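Reusable Bags at the Dakstead Service Counter

The Dakstead branch has completed its review of the reusable bag program, and members are asked to note the arrangements that apply from September. The program began as a small trial under the Bomura project and now supplies about 3,000 canvas bags a year to borrowers at all 4 branches.

Bags are issued at the white table next to the Draron Room. Members should lay each returned bag flat on the table, empty the corners, and bring the handles to the top before folding. Bags with worn stitching should be set aside for the repair shelf - they should not go back into circulation.
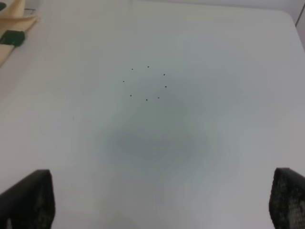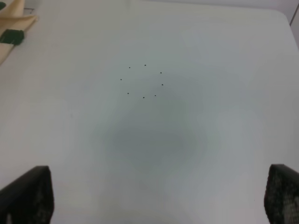
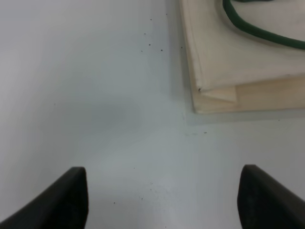
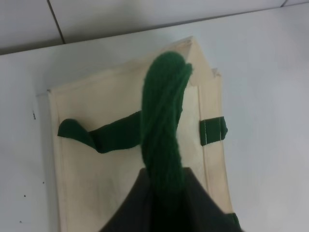

The white table and, in the last picture, a cream canvas tote with dark green handles.

The table is to be wiped down at the close of each session. Dust and lint collect quickly where fabric is handled, and a dry cloth is kept in the drawer for this purpose. Folded bags may remain at the far side of the table until they are moved to the shelves.

A further 700 bags have been ordered from Kakakhel and will be shared among the branches according to demand. Members may borrow a bag for up to 7 weeks at no charge. Bags may be returned to any branch during opening hours, and those needing a wash should be handed to the desk separately.

Requests for larger quantities, including those for school visits and book sales, should be made in writing to the Dakstead office before the end of August.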